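3.2 Household interviews and the keeping of upholstered furniture

The second part of the study looked at how long families keep a sofa or chaise before they replace it. We spoke with 55 households in the Tresitz district, all of whom owned at least one upholstered seat bought new. Interviews lasted 45 minutes and were held in the room where the piece stood.
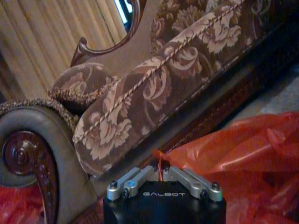

What makes a household keep an old sofa? Most people named the cost of a new one first, and a family tie to the piece second.

Patterned fabric came up often. Owners of floral covers reported fewer cleanings per year than owners of plain covers, and several said that small stains did not bother them on a busy print. Dijkstra and Roy found the same in their survey of 300 renters, although their sample had few carved or period-style pieces.

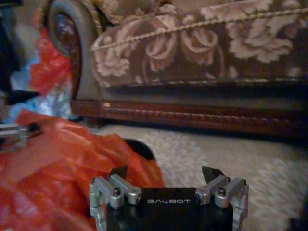

Figure 4. Crumpled orange-red plastic bag.

Reupholstery was less common than we expected. Only households that had kept a piece for 40 years or more had paid for new fabric -- and most of these had used the same shop, Hilik, which closed in October of the year before our visits. Segers (personal communication) suggests that the loss of local shops

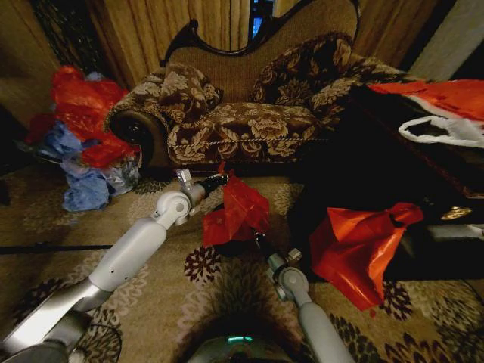

shortens the life of a sofa more than wear does. Our data cannot settle this point. We did not ask owners what a repair would cost them today, and the replacement dates they gave were from memory. Section 3.3 compares these dates with the sales records kept by Jansen.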